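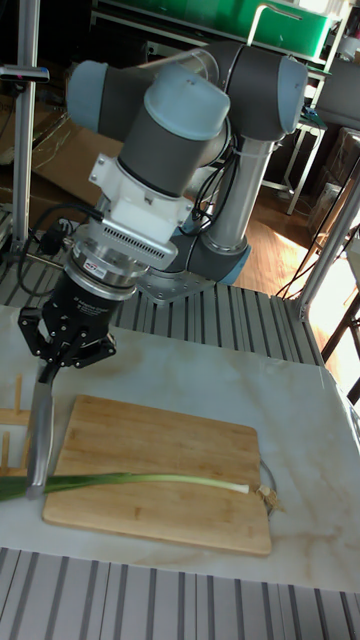 Dredora Bamboo Cutting Board

Posted Wednesday, January 22, 2025, by Mircea Munteanu

Search products Enter keyword Go

I've cut on a lot of boards for this shop and the Dredora is the one I keep taking home. It's a plain rectangle of light-brown bamboo with rounded corners, and you can see the grain running in strips across the face. No juice groove, no handle hole, no feet. You can flip it over and use either side!

Where it really shines is long, skinny vegetables. Green onions are my test for any board (I eat a ridiculous amount of them), and on this one they stay put while you work from one end to the other. The leafy tops can hang off the side until you get to them. A narrow knife with a good point is plenty, and the bamboo has just enough give that the edge doesn't skate.

It looks great on a pale counter, too. The warm color next to white marble or a marble pattern is lovely, and I've stopped putting mine away between meals.

Stone and laminate tops can be slippery, so lay a damp dishcloth underneath before you start chopping.

Care

Wash by hand with warm water and a little dish soap, then stand it on its long edge to dry. Please keep it out of the dishwasher. Rub in food-grade mineral oil when it starts to look dull, leave it 24 hours, and wipe off whatever hasn't soaked in. Ming-te Lam in our workshop oils his every February and whenever he remembers after that, and it still looks wonderful.

Onion smell hanging around? Half a lemon and coarse salt, rinse, done.

Details

Item no. 3539
Material: bamboo
Finish: mineral oil
Both sides usable
Sold singly, knife not included

Goes well with

Plurnia board oil, 500 ml. One bottle lasts me ages.
Takács dishcloths, undyed cotton, thick enough to grip under a board.

Questions about the board, or a corner that arrived dented? Write to Chun-yin Chung at the service desk and she'll sort it out with you.

Contact | Shipping and returns | © 2025 Ilemstead Kitchen Goods | Back to top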